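Relatório de andamento, segundo período
Projeto Bancada Assistida, oficina de montagem da Hilluslow
Para: Parvathi Venkataraman, fundo Varghese
Maio de 2019

Oi, Parvathi, tudo bem?

Segue o relatório, com um pouquinho de atraso (a culpa é minha, fechei o inventário na mesma semana e não dei conta dos dois). Vou pela ordem do formulário, mas você me conhece, vou acabar misturando tudo.

O que a gente tinha prometido para este período: gravar as tarefas de separação e encaixe feitas pelo nosso próprio pessoal, com as garras de mão, e mandar tudo para a Sketow treinar o braço que vai entrar na bancada do fundo. A meta era de 3.000 demonstrações. Fechamos com 3.208! Fiquei feliz da vida, porque na primeira quinzena a gente mal fazia trinta por turno e eu já estava ensaiando o pedido de prorrogação.

O ritmo mudou quando a Socorro Apaza assumiu a escala. Ela está na montagem há muitos anos e foi direto ao ponto: gravar depois do almoço, com a linha parada para troca de lote, e nunca na última hora do turno, quando o pulso de todo mundo já está cansado. Também pediu que cada pessoa gravasse no máximo 48 minutos seguidos, que é o tempo entre um reabastecimento e outro. Parece detalhe, mas as reclamações de dor no punho caíram bastante e as gravações saíram mais limpas.

As mesas são as mesmas de madeira clara que vieram do refeitório antigo. A garra vai aberta até a peça, fecha, leva, solta, e volta aberta para o começo. 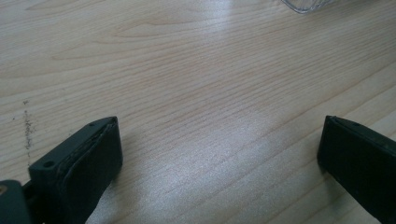
Foto: acervo do projeto / Hilluslow

Um problema que eu não tinha previsto foi o reflexo. O tampo brilha, e a Sketow devolveu um lote inteiro pedindo para a gente mexer na luz. O Ilango Bhat, da manutenção, testou um difusor de acrílico leitoso em duas luminárias e melhorou, só que o brilho no meio da mesa ainda aparece. Eles disseram que dá para treinar assim mesmo, que até ajuda o sistema a não se assustar com mesa brilhante, mas eu queria uma segunda opinião antes de comprar difusor para o galpão todo. O custo está na planilha, linha "adequações". Também combinamos de passar um pano no tampo antes de cada sessão, e isso, confesso, ainda depende de quem está na vez!

Agora a parte que você sempre me cobra, e com razão: as pessoas.

Na reunião de abertura o clima estava pesado. Teve gente perguntando, na lata, se estava ensinando a máquina a ficar com o seu lugar. O compromisso assinado continua valendo: ninguém sai por causa do braço, e as 5 pessoas da separação passam para inspeção e preparo de kits, com o mesmo salário. Duas delas já começaram o treinamento. A Aishwarya Krishnan está adorando a inspeção (ela sempre teve olho para rebarba, achava coisa que passava batido por mim). O outro colega pediu para voltar à separação enquanto o braço não chega, sente falta de trabalhar em pé e conversando, e eu achei justo. Está de volta desde a semana passada.

Uma coisa que subestimei foi o tanto que o pessoal ia ter opinião sobre a garra. A borracha interna gasta na ponta, o gatilho é duro para mão pequena, quem é canhoto sofre. Juntei tudo numa lista e mandei para a Sketow. Eles trocaram o gatilho de 2 unidades, e todo mundo briga por essas duas, claro. Pedi a troca das outras e estou esperando resposta.

Outra mudança: quem grava recebe um adicional por sessão. Não estava no plano original, saiu da verba de imprevistos com autorização do Gangadharan Joseph, e eu gostaria de incorporar como despesa fixa do próximo período. Gravar é trabalho, exige atenção, e o pessoal percebeu isso antes de mim.

O que não andou: a visita à Plestlow, para ver um braço parecido já rodando. Eles estão de mudança de galpão e remarcaram para junho. Quero levar três pessoas da bancada e deixar que elas façam as perguntas, eu vou só dirigindo a van. Também ficou para trás o manual em linguagem simples, que está na metade, e a metade que existe ainda está chata de ler.

Para o próximo período a previsão é receber o braço em comodato, fazer os primeiros testes com a linha parada e definir quem pode apertar o botão de parada (a minha posição é que seja qualquer pessoa, a qualquer hora, sem precisar explicar para o chefe). Preciso de um retorno seu sobre o adicional e sobre os difusores antes de fechar as compras. A planilha e as listas de presença vão em anexo, e as atas eu mando assim que o Gangadharan assinar.

Um abraço grande, e obrigada pela paciência com o atraso!

Coordenação do projeto, Hilluslow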